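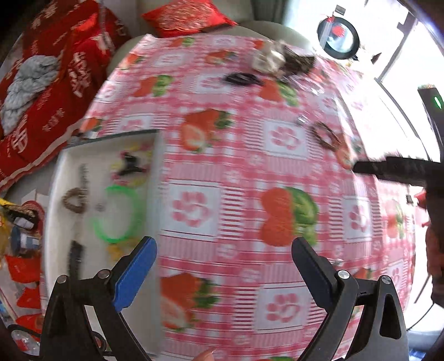

Gallorow and Grevside agree ferry and visa deal, what do we think
Posted by Brenda Bramwell, 19 Jan 2025
Print this thread | E-mail to a friend

brenda_bramwell
So the two governments have finally signed. Joint statement went out this morning, foreign ministers shaking hands etc. Ferry starts again, short stay visas scrapped, and a "standing channel" for the fishing row, whatever that means. Eighty licences for boats from each side in the middle waters. First proper agreement since the embassy closed. I'm pleased. My mum's family are all over there and the paperwork has been a nightmare. Thoughts?

tidewrack
Pleased for you but read the small print. Visa bit is only a trial, two years. Either side can pull out with a letter.

marlpit
Its a photo op. Ackroyd needed something to show before the budget and this is what he got. Same minister who said in November there was "nothing to discuss".

brenda_bramwell
He said nothing to discuss on the islands. Different thing. The islands aren't in this at all.

marlpit
Which is the whole problem?? You can't normalise anything with the islands left out. They'll be back to towing each others boats by summer.

Pavach
Disagree. Leave the hard bit till last, get people crossing again first. My dad worked the old ferry and half the passengers were just going to see cousins or buy cheese. Once that's running it's much harder for a minister to shut it.

tidewrack
They shut it last time in an afternoon.

Pavach
Fair. But there was no treaty then, only an exchange of notes.

marlpit
A treaty that hasn't been ratified. Needs both parliaments. Grevside assembly is on a knife edge, opposition only has to turn two votes and it's dead.

quillon
Opposition won't block it, their own coastal members want the licences. What worries me more is the big neighbours. No one asked them and they don't like being left out. Seen no comment from any of them yet.

brenda_bramwell
Is that bad? Might just mean they're not bothered

quillon
Could be. Usually they put out a line within hours though, even a dull one. "We welcome dialogue" sort of thing.

tidewrack
Has anybody found the full text? Ministry site only has the summary and the link to the annex goes nowhere.

Pavach
Annex is up on the Gallorow side, under shipping not foreign affairs for some reason. Long. The licence tables are at the back. Nothing secret in it that I can see but I skimmed

marlpit
Read it now. Article on inspections is very weak, basically each side polices its own boats. So no change.

brenda_bramwell
It says joint patrols "where practicable".

marlpit
Exactly my point

quillon
Joint patrols would of been impossible a year ago. I'd take it.

brenda_bramwell
Booking opens once it's ratified, says the harbour office. Rang them, very nice woman, no idea of the fares. Will post when I hear.

Views: 2966

This site uses cookies to keep you logged in. Accept | Settings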